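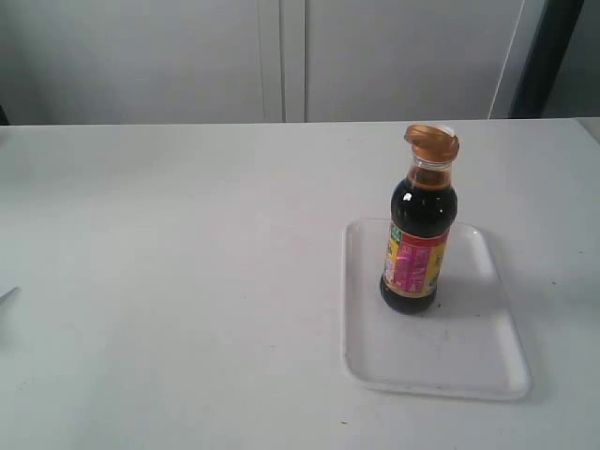 The tray has been put forward as the answer to almost every problem in the British kitchen, and I have spent the best part of a winter trying to find out whether it answers any of them. You will have seen the advice. Whatever lives on the table or the worktop should live in a tray, because things on a surface are clutter and the same things in a tray are a "station". So the soy sauce, with its orange flip-top cap and its red and pink label, goes from standing on a white table to standing in a shallow white tray on a white table, and we are asked to agree that something has been achieved. I wasn't sure that it had. I own four trays, all bought in a hopeful mood, and at the time of writing three of them are in the cupboard under the stairs holding nothing at all.

The people who sell trays are very sure. Rorkidwood, which makes storage for kitchens and bathrooms and has a showroom on the ring road outside Riton, put out a survey last August under the heading "The Bottle Problem". The company questioned 4000 households. Of those, 3449 said they kept at least one sauce, oil or vinegar out on show at all times, and 542 said they kept it in a tray. Rorkidwood concluded that most of us are living with a problem we haven't dealt with. I read the same numbers and concluded that most of us keep the vinegar out and don't mind.

I asked the company how it had worded the question about being bothered by bottles. There wasn't one. Respondents were asked where their bottles were, and the bother was added later, by somebody in an office.

Jamie Furnival designs the firm's Jorum range, which is plastic, shallow and comes in white or a slightly different white. He was more candid than the press release. "A tray is a wall two centimetres high," he told me. "It stops people putting the post there. I think that's most of what it does, if I'm truthful." He went on to talk about rims for a long time. A high rim looks tidy but makes it awkward to lift out anything short, and a square corner collects grease that a cloth can't get at. A rounded corner can be wiped in one go. He'd had an argument with the factory about those corners and had, after many months, got his way.

I have some sympathy with the corners. Soy sauce is a nuisance to clean up. It is thin, so it runs, and it is dark, so it shows, and once it has dried under the base of a bottle you get a sticky brown ring that needs hot water and a bit of patience. Anyone with a pale table knows the ring. I'd accept that a plastic tray which can be carried to the sink is easier to deal with than a table which can't. What I don't accept is that you need a special one. The lid of an old ice cream tub does the same job, and I used one for a month with no loss of dignity.

Then there is the white. Nearly every tray in the shops is white this year, and nearly every photograph of a tidy kitchen shows white things on white things. Shops call it calm. I call it a great way of seeing every crumb you own. My own white tray picked up grey scuffs on its floor inside a week, from nothing worse than bottles being slid across it, and they haven't come out with washing-up liquid or with bicarbonate of soda. A cream cleaner got rid of some and took the shine off as well. The table under it has its own smudges and specks, of course, but a table has always been allowed those.

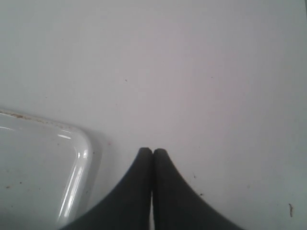

How big should a tray for the table be? Big enough for the bottles you reach for at most meals, and small enough to lift with one hand when it's full. If you have to clear a space before you can put it down, choose a smaller one.

That advice came from Irfan Naqvi, and he doesn't sell trays, so I was inclined to listen. He runs the kitchen at Okoro, a noodle place with a few tables behind the market in Riton, and he has views about bottles that have been formed by having to wipe them every night. There were trays on Okoro's tables for the first year. He took them away.

"They fill up," he said. "You put a tray out for the soy and by the end of the month it's got the soy, the chilli oil, toothpicks, a vinegar that isn't even ours, and somebody's bus ticket. The tray doesn't make you tidy. It makes a place to leave things." He now puts the soy straight on the table with nothing under it, and each bottle gets wiped, cap first and then neck and base, when the plates are cleared.

Cap first was new to me. Naqvi thinks the whole subject of trays is a distraction from the cap, and after an hour in his kitchen I was on the way to agreeing. The drip under a bottle nearly always begins at the top. Sauce gets left on the lip, it creeps down the neck, then over the label, and some time later it reaches the bottom and makes the ring that we buy the tray to catch. A flip-top left slightly up lets the last drops dry in the spout, and the crust that forms sends the next pour off at an angle. Ten seconds with a damp cloth at that end saves you the rest. I tried it at home for two weeks and had no rings. I also had no tray out. It isn't a proper trial and I wouldn't want Rorkidwood to put it in a press release.

We use cookies to remember your settings and to see which articles are read. By continuing to use this site you accept our use of cookies. Accept all | Manage choices

Furnival, when I put Naqvi's point to him, didn't argue with it. He said that a restaurant wipes its tables several times a day and a family does it once, if that, and a tray is there for the people who aren't going to wipe the cap. That seems fair. It is also a smaller claim than the one on the box, where the Jorum is said to "bring order to mealtimes". I have eaten a number of meals beside one. My younger son still got up in the middle of all of them.

There is a stronger case for trays, and I only came across it by chance. My mother's hands aren't what they were, and she finds it hard to carry a full glass bottle from the cupboard to the table, or to get it down from a shelf in the first place. A tray lets her slide the things she wants towards her and push them back. She doesn't care what colour it is. Hers has a picture of a steam railway on it and was free with something. If the trade wanted to talk about that I would listen with more interest, but the brochures I was sent had no one over thirty-five in them, and hardly anyone eating.

Two habits seem to matter more than the tray does. The first is keeping fewer bottles out. I had nine on the go when I began this piece, including two fish sauces and a brown sauce that had separated, and I now have three. The second is standing the tall, heavy ones where an elbow won't find them. A nearly full glass bottle set at the very end of a light plastic tray makes the whole thing want to tip when you pick it up from the other end, as I found out with the sesame oil. If you are going to use a tray, put the weight in the middle.

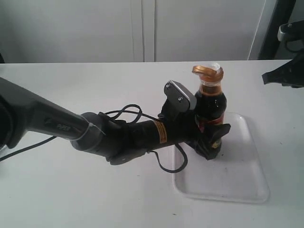
Does soy sauce have to go in the fridge once it's been opened? It's salty enough to be safe in a cool cupboard for a good while, but the flavour fades faster at room temperature. If a bottle lasts you months, keep it in the fridge, and check the label in case yours is a low-salt kind that needs the cold.

That rather spoils things for the tray people, as Naqvi was pleased to point out. A slow household has no business keeping soy on the table at all. A quick one, like his, gets through the bottle before it has time to go dull, and it's being picked up so often that a tray is only in the way. Somewhere between the two there must be a family that uses exactly enough soy sauce to need a station for it. I haven't met them, though I suppose they may be among the 542.

I went back to the Rorkidwood showroom to return the samples. There was a new display by the door, a larger tray made to hold the smaller trays, and I asked the assistant whether people were buying it. She said they mostly bought it on its own and used it for keys.

I've kept one tray out. It sits beside the cooker with the cooking oil in it, since oil is worse than soy and I can't seem to train anyone to wipe that cap. The others have gone to the charity shop, except the ice cream lid, which is under the leaking plant in the bathroom.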